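Extension cord and charger cables always in a knot, how do you store yours?

Posted in Home & Garage
772 views

Wilfredo Gatchalian
Joined in June, 17 posts

Hi all, first time asking something here so be gentle. I moved into a place in Wollora this spring and finally have a garage (a real one, with a door!) and I've managed to turn one whole corner of it into spaghetti. I have two long outdoor extension cords, a shop light cord, the hose for a little Pelard compressor, and a drawer full of phone chargers and lamp cords that came with me through three apartments. Every time I need one I end up sitting on the floor picking it loose from the others.

What I do now is wrap the long ones around my hand and elbow, then drop them on a shelf. It looks fine for a day. One of the orange cords has started to twist so badly it won't lie flat anymore, it just sort of humps up in the driveway where my father-in-law can trip on it. Is that cord ruined? And what do you all do with the short stuff? I'd like to keep it cheap, I already spent 153 dollars on shelving this month and my wife has opinions about that.

tessabell_k
Longtime member

Welcome! The elbow thing is your problem. Everybody's dad did it and it puts a little twist in the cord with every single turn, and after a year or two the cord remembers. Look up "over-under coiling." One loop goes on normally, the next one you flip under so it twists the other way, and they cancel out. It feels ridiculous for the first ten minutes and then your hands just know it. I learned it hauling speaker cable for a church band and I still do my garden hose that way.

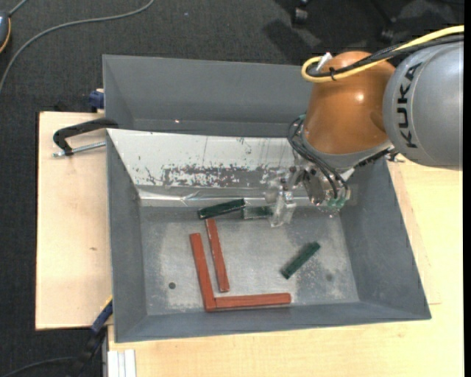

For the orange cord, I'd try saving it before you toss it. Unplug it, stretch it out full length on the driveway on a warm afternoon and let it bake a couple of hours, then coil it over-under while it's still soft. Mine came back maybe ninety percent. While you're stretching it, run your hand down the whole jacket -- if you feel a lump or a soft spot or see any copper, it's done, cut the plug off and throw it out. Once it's coiled, put a tie on it. Notice how the yellow cable and the black ones up there are held together with one black tie right by the loop? Same idea, except for a cord you use every week I'd go with the hook-and-loop kind so you aren't cutting it off each time. Leave it a bit slack, too. And hang it on a big fat hook, not a nail, a nail puts a kink right at the top.

Short stuff: toilet paper tubes in a shoebox. One cord per tube, write on the tube with a marker. It's ugly and it works.

grumpy_on_golestani_st

Throw half of it out. You don't need 17 phone chargers.

tessabell_k

He didn't say 17, that's his post count lol. But yes, do go through the drawer first.

rhubarb_pete
Member

I agree on the over-under. I'll disagree on the shoebox, I tried that and the tubes got crushed once the box was full. I use one of those hanging shoe organizers with the clear pockets on the back of the garage door. Got mine at the Trivport outlet, but any dollar store should have something close. Lamp cords on top, chargers in the middle, and the bottom row is for mystery cords. If a mystery cord is still there at Christmas, out it goes.

For the compressor hose get a reel if you can find one used. Hoses are stiffer than cords and I never got over-under to work well on mine, especially in the cold. Let the air out before you wind it up.

Wilfredo Gatchalian

Thanks everybody! Orange cord is out on the driveway now. The jacket feels okay all the way down, so I'm going to give it until 4 and then try the flip thing. Father-in-law has been warned.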